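Print this entry | E-mail this entry
Search the diary Go

10 Oct 2018

Second evening with the sim cell and I've finally got the gripper behaving. I spent most of yesterday blaming the Trisunura controller, which was unfair of me, and I take it back. It was the finger linkage all along. When I brought the model over from Vivum, one of the pivots on the right side came in with its friction set to 2000 (two thousand!) and the left one had none at all. No wonder the poor thing closed like a door with a bad hinge.

So tonight I zeroed the lot and went through it joint by joint, left side first, then right. I ran the step rate up to 800 to watch for jitter. A tiny buzz at the fingertips, then nothing. I was so pleased I made toast.

After that I loaded the bathroom set and looked through the wrist view, with the black fingers coming up on either side of the tank and the seat hinge just behind. The view is tight in there, but both tips are in it, and that's all I need for checking the close.

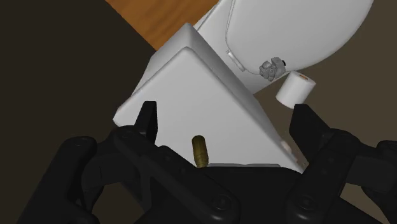 Still to fix

The wrist view sits too near the linkage for my taste, so I'll back it off by 11 and see if I get more bathroom and less gripper. Contact padding on the fingertips needs doing too. And I must save the joint settings under a new name this time, Iltholm 23 or whatever, so I don't load the old file half asleep like I did in February.

Bed now.

3 comments | 2 shares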